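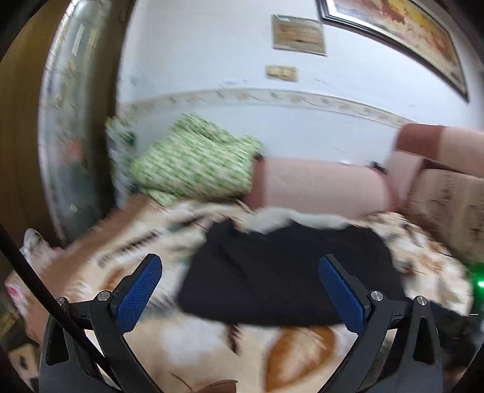 Fig. 1. Blue pads with a diamond texture

Section 4: Putting together your Plororari folding kayak

By Flora Morrison, Wednesday
Last updated: September
3 min read

Now for the fun part! Your first build will probably take the better part of an hour, and after two or three goes you'll be doing it while your friends are still untying roof straps. Do the first one on a lawn at home if you can, with the bag emptied out and every piece where you can see it.

Before you start, check that you have the bow frame, the stern frame, four ribs (numbered 1 to 4 from the bow), six long poles, the seat, two air tubes and the skin. The boat is 316 cm long when built, so leave yourself space to walk all the way around.

4.1 Building the frame

1. Unfold the skin with the deck facing up and the zipper fully open. Shake out any sand.
2. Snap the long poles together. Each joint clicks when it's home.
3. Clip three poles to the bow frame, keel pole first, then the two side poles.
4. Do the same at the stern, but leave the middle joints loose for now.

Note: Poles with a red band go at the bow. If one won't reach, you've almost certainly swapped it with a stern pole – I still do it.

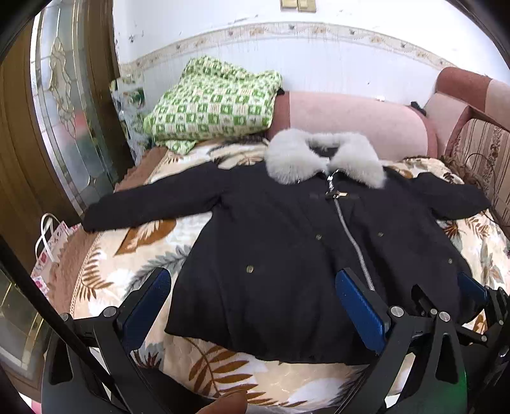

5. Slide the bow half into the skin as far as it will go, then the stern half. A little soapy water on the frame ends helps a lot with a new, stiff skin.
6. Push the middle joints down together until the frame lies flat. It takes a good firm shove, and it feels great when it goes!
7. Fit ribs 2 and 3, then 1 and 4. Stand each one upright by turning it a quarter turn.

CAUTION: Keep your fingers away from the middle joints in step 6. They close fast.

4.2 Air tubes and seat

1. Blow up both tubes halfway, one side and then the other, so that the frame stays straight.
2. Close the deck zipper and rub a little wax along it.
3. Top up the tubes by mouth until the skin has no wrinkles. Do not use a compressor.
4. Hook the seat to rib 3. The Batmont high-back seat adds 800 g and uses the same hooks.

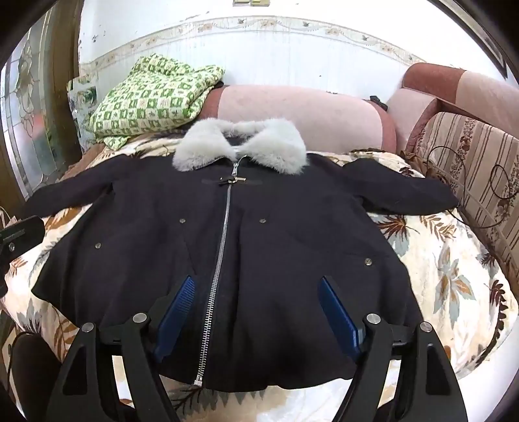 5. Set the foot bar so your knees are slightly bent and touch the deck on both sides. Sit in it on the grass and wiggle about. You'll feel straight away if it's a notch too long.

CAUTION: Let a little air out of the tubes if the boat will be left in the sun. Air swells as it warms up and can strain the seams.

4.3 First launch

Pick a calm, shallow spot and stay close to shore. The beach at Iddale is perfect for this, with a sandy bottom a long way out. Paddle for ten minutes, land, and check every joint again – a new skin stretches a bit and the tubes may want another breath or two.

Rinsing and drying are covered in Section 5.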